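Über uns

Jernico erhebt Demonstrationsdaten für lernende Robotersysteme. Wir nehmen Handgriffe auf, die Menschen mit handgeführten Greifern ausführen, bereiten die Aufzeichnungen auf und übergeben sie als geprüfte Datensätze an Forschungsgruppen und Gerätehersteller. Eigene Roboter bauen oder vertreiben wir nicht. Das Unternehmen hat seinen Sitz in Clullthorpe, eine zweite Erfassungsstelle besteht seit April in Trerncombe. Zusammen beschäftigen beide Standorte 14 Personen.

Arbeitsgebiet

Der Schwerpunkt liegt auf verformbaren Objekten: Kleidung, Tücher, Beutel, Kabel. Starre Teile lassen sich über ihre Lage und Orientierung hinreichend beschreiben, bei Textilien gilt das nicht. Ein Hemd hat nach jedem Griff eine andere Kontur, Säume verschwinden unter Stofflagen, Aufdrucke werden verdeckt. Modelle, die damit umgehen sollen, brauchen viele Beispiele mit unterschiedlichen Ausgangslagen und unterschiedlichem Hintergrund. Wir erfassen deshalb überwiegend in möblierten Räumen mit gewöhnlichen Tischen und Schränken — Laboraufbauten mit einfarbiger Unterlage verwenden wir nur zur Kalibrierung.

Erfassung

Eine Aufgabe wird vor Beginn schriftlich festgelegt: Objektklasse, Ausgangslage, Zielzustand, zulässige Griffpunkte, Abbruchkriterien. Bei zweihändigen Aufgaben führt die Bedienperson je Hand einen Greifer. Bild und Greiferöffnung werden mit gemeinsamer Zeitbasis aufgezeichnet. Eine Episode beginnt mit geöffneten Backen und endet, wenn der Zielzustand erreicht oder die Aufgabe abgebrochen ist. Abgebrochene Episoden werden gekennzeichnet und getrennt abgelegt.

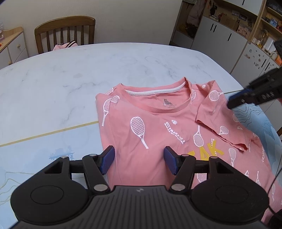

Textilaufgabe mit zwei Greifern: T-Shirt mit Tennismotiv, ein Ärmel über die Vorderseite gelegt.

Für Textilien gilt zusätzlich, dass Kleidungsstücke mit und ohne Muster in jeder Serie vorkommen müssen. Die Bedienpersonen wechseln spätestens nach 70 Episoden, damit sich individuelle Bewegungsgewohnheiten nicht zu stark im Datensatz abbilden. Korrekturgriffe innerhalb einer Episode sind zulässig und werden nicht herausgeschnitten.

Prüfung und Auslieferung

Jede Episode durchläuft eine automatische Prüfung auf Bildausfälle, Zeitversatz und unplausible Greiferwerte. Danach sichtet eine zweite Person, die an der Aufnahme nicht beteiligt war, das Material und vergibt die Annotationen. Der Datensatz Beyene, unsere bislang umfangreichste Textilserie, enthält in der Fassung vom 11.05.2024 insgesamt 2.462 freigegebene Episoden aus 10 Aufgaben. Ausgeliefert werden Rohdaten, Annotationen, Kalibrierdateien und das Aufgabenprotokoll. Aufnahmen aus privaten Räumen geben wir nur mit schriftlicher Zustimmung der Bewohner weiter.

Ansprechpartner

Kilian Kuster — Geschäftsführung, Verträge
Wubit Gidey — Leitung Erfassung, Clullthorpe
Robel Derese — Leitung Erfassung, Trerncombe
Ebise Gashaw — Annotation und Qualitätsprüfung
Kidus Kassa — Kalibrierung, Datenformate

Anfragen zu neuen Aufgaben richten Sie bitte mit einer Beschreibung von Ausgangslage und Zielzustand an die Leitung Erfassung des jeweiligen Standorts. Probeepisoden aus Beyene stellen wir auf Anfrage bereit.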